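Speaker notes — "Does the color of a room do anything to you?"
Evening slot, 7:30 pm, library hall. Keep the water on the left this time.

Start without hello. Ask for hands: who has been told that green is calming? Wait. Then ask who told them. Most people will say a paint store, a magazine or a relative. Don't laugh at the answers, I would have said the same.

What I want to do tonight is go through where the claim comes from and how much weight it can carry. My view, so you have it early: less than the paint companies would like. I'm not going to tell you to paint everything white. I don't trust white either.

(slide 2, the Skinmont card)

Skinmont sells a range called Restful Greens. Read the back of the card out loud, slowly: "shown to lower stress." Ask the room: shown by whom? I wrote to them twice. The first reply was a discount code. The second sent me to a leaflet, and the leaflet sent me to a study done for a furniture firm, Plondosard.

So, the Plondosard study. It had 137 people in it. That sounds fine until you look at how they were used. They sat in one of 2 rooms, a green one and a gray one, and filled in a form on how relaxed they felt. The green room also had the better chairs and a window. Pause here, people usually get it by themselves.

The form was a scale from 0 to 100. I would like somebody to explain to me what a calmness of 61 feels like next to a 58. If a question comes up about heart rate, the answer is that they didn't measure it.

Also mention that people were told beforehand it was a study about "soothing spaces." If you tell me a space is soothing and then ask me if I'm soothed, I'll probably be polite about it.

(slide 3, school corridor)

The Jugah school story. This gets passed around a lot: they painted the corridors green and the fights stopped. I went looking. In the same term they moved the lunch break and put another adult on the stairs. Nobody wrote down how many fights there were before. Maybe the paint helped. I can't rule it out, and neither can the people selling it.

Be fair at this point. Light matters, I'm fairly sure of that. A dark wall swallows lamp light and you notice it when you try to read. People also have real likes and dislikes, and a room you like is nicer to be in. None of that needs a special power in the pigment.

(slide 4, which green?)

Ask what they picture when I say "a green room." Give it ten seconds. Somebody always says mint, somebody says a pool table. The claim never says which one it means. Olive, sage, lime, bottle — the card treats them as one thing.

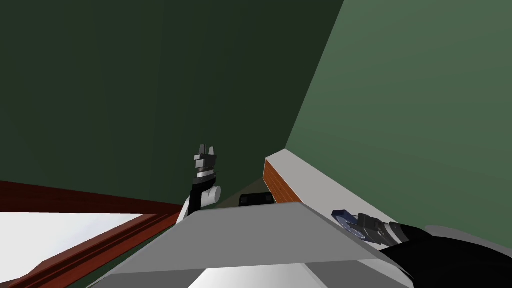
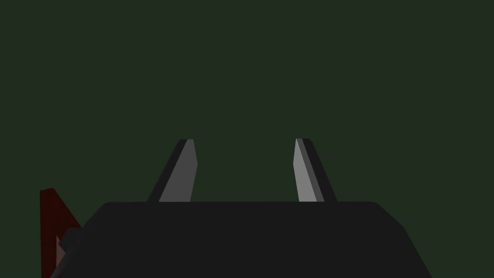 Dark green walls, computer-rendered.

Then the Adano bit, keep it short. Adano makes the online tool where you pick a wall color and it gives you a "mood score." I put in the same dark green on two evenings and got two different moods. I asked how the score was worked out and was told it was proprietary. Shrug, move on. If the room is lively, ask whether anyone here has used it, but don't let it run past five minutes or the ending gets squeezed.

Cost, if there's time. I paid 200 for the last room I had painted, and it was a shade I picked from a card with a nice name. I liked it for a month. Then I stopped seeing it, like everybody does with their own walls. That's a long way from a medical effect.

What to suggest: buy the small tester pot. Paint a big piece of card, move it around the room, look at it in the morning and again with the lamps on. Ask the other people who live there. Ignore any sentence that has "shown to" in it and no source.

Likely questions:
Hospitals and green — I've heard the story about resting the surgeons' eyes from red. That's about glare and contrast during work, a different claim from calm. Say so and don't guess beyond it.
Pink cells — will come up. Say I haven't read enough to talk about it tonight.
Plants — a plant isn't paint.

Hand the cards back to the front table before people leave. They took six last time.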